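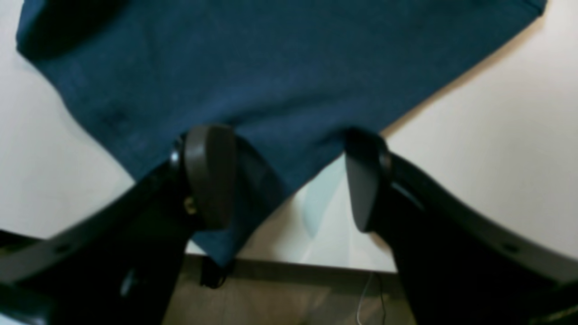
I have been rewriting my notes on fondant covering, mostly for my own use, because the last sheet cake tore at two corners and I wanted to know why. The cake was a 9 inch square under 863 grams of Welura white, rolled on the kitchen table. Fondant drapes much like cloth. A knit garment spread on a white tabletop, as with the teal one at the top, lies flat where it has room and creases where the material gathers toward a point, and a sheet of sugar paste does the same at a cake corner. The excess has to go somewhere. On a shirt it becomes a fold. On a cake it becomes a pleat, and pressing the pleat flat leaves a line that shows through any dusting.

My current method is to fix the corners first. Lay the sheet, smooth the top, then cup each corner with a palm and ease the paste downward before touching the straight sides. Doing the sides first locks the surplus into the corners, and that was my mistake.

Thickness matters too. I had rolled to 2 mm, which the Abella instructions allow, but 4 mm holds better over buttercream. For a smaller round, 600 grams is plenty at that thickness.

The kitchen in Brurkton gets humid in September and the paste turned tacky by mid-afternoon. Cornstarch on the table helped. Powdered sugar made it dry out at the edges.

Next test is the same cake with the Wundov brand, which is firmer out of the tub. I will add the results under this post.

Reading time: 2 minutes

Recent posts
Leveling a sheet cake with thread
Gel colors in cold buttercream
Storing cut-out numbers flat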